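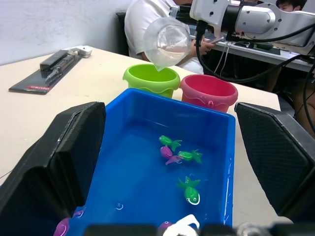

Villura Wet Task Kit
For two-arm manipulation research

Most manipulation benchmarks are dry, and so are most labs until the first afternoon with this one. The Villura kit covers bimanual handling of open containers: one arm pours, the other holds a tray of water with toy fish in it and tries to keep them there. The fish are green and purple. They have no opinion on your policy architecture.

What the kit is for

Plondov Instruments put it together after Kevin Cuadros got tired of reading pouring papers in which the liquid was beads. Beads are polite. Water sloshes, throws reflections at the wrist camera and finds the one connector you forgot to tape.

The method

Each episode is scored on water left in the tray and water landing in the target bucket. Weigh both before and after. The wrist view goes to the policy along with joint positions; there is no force signal in the baseline, so the holding arm has to work out tilt from the waterline and whatever the fish are doing.

Our reference set, Matheson, has 1861 teleoperated episodes. A policy trained on all of them spilled less than one trained on a 724-episode subset, as you'd hope. The less flattering result is that both got worse when we took the fish out. We think drifting objects give the camera something to track on a clear surface, and we're still checking. The write-up from February says so at greater length.

Supplied

Blue tray, scalloped buckets in green and pink, clear measuring jug, toy fish, scoring sheet, download code for Matheson.

Not supplied

Arms, grippers, water, towels.

Compatibility

Works with any parallel gripper that can hold a tray rim. Textured finger pads recommended. The Namau mount adapter is sold separately and takes 2 screws.

Returns accepted if dry.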